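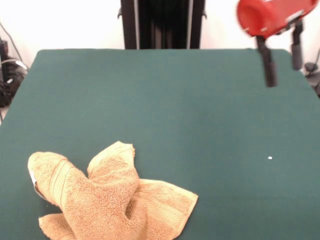 Culture > Television > Features

The Long Return of Stekbridge

When the third season of Stekbridge opened in June, viewers found the Hermans sisters on opposite sides of a locked gate. Nellia, the elder, had spent the winter away from the family hotel and came back to learn that the staff had been told not to admit her. The episode ran for 38 minutes and gave almost half of them to a single conversation conducted through the bars. It was an unusual way to begin a season of a reality series, and it has set the terms for everything that has followed.

The program has always been more patient than others in its category. Its first two seasons followed the running of a small lakeside hotel by two sisters and a cousin, and the disputes it recorded were mostly about money, guests and the proper use of the boathouse. Audiences came to know the building as well as they knew the cast. A fan newsletter, which now has 2,000 subscribers, still publishes a floor plan that is revised whenever a new corridor appears on screen.

What changed between seasons was the departure of Nellia Hermans from the business. The reasons were given only in part. In the final episode of the second season she told her sister that she was tired of being outvoted, and the credits rolled over a shot of her car leaving the drive. No cast interviews were granted over the winter. The production company, Bekero, confirmed that filming would continue and declined to say who would appear.

Spyros Atanasov, the executive producer, has now spoken about that period at some length. He said the company had prepared for a season without Nellia and had gone as far as editing a first episode in which she did not feature.

"We had 36 hours of usable material before she called," Mr. Atanasov said. "Most of it was about the kitchen. It was good material and I would have been content to broadcast it. Then she asked whether we would be there when she came home, and we had to decide what sort of program we were making."

The decision to film the return was not universally popular. Several longtime viewers wrote to the newsletter to say that the gate scene felt arranged, and pointed to the fact that both sisters were wearing microphones. Mr. Atanasov does not dispute the microphones. Participants wear them throughout the working day, he said, and the argument began some time before the crew reached the drive. The opening exchanges were heard by the sound department alone and were left out of the broadcast at the request of both women.

Since then the season has concerned itself with the question of who may speak for the hotel. The younger sister, Carine, holds the keys and the goodwill of the staff. Nellia holds a share of the property that cannot be sold without her signature. Their cousin, who spent two seasons as the comic relief of the series, has emerged as its most interesting figure – a man who would plainly prefer to be fishing and who is asked to take a side in nearly every scene.

Episode 3 remains the strongest of the run. It takes place almost entirely at a staff dinner, where a question about the summer rota becomes, by degrees, a question about the sisters' late father. The camera stays with the junior employees, who look at their plates. Very little is said that could be quoted, and the episode was shared less widely online than the two before it. It is nevertheless the one that viewers of earlier seasons are likely to value.

The series is less secure when it leaves the building. A trip to the coast in the fifth episode produced a quarrel over a rental car that seemed to belong to another show, and the studio interviews introduced this year add little. Participants are asked to explain feelings that the footage has already made clear. Mr. Atanasov said the interviews were included for the benefit of new viewers and that their number would be reviewed.

There remains the matter of a fourth season. Bekero has not announced one. Carine Hermans has told guests at the hotel that she would welcome a quiet year, while Nellia has moved her belongings back into the rooms above the office, where she lived during the first season. The finale will be broadcast on Aug 13, 2022, in an extended slot, and preview copies have not been made available to the press.

Mr. Atanasov would say only that the gate is open in the last scene, and that he does not know who opened it.

Sign up for our weekly culture newsletter. You may unsubscribe at any time.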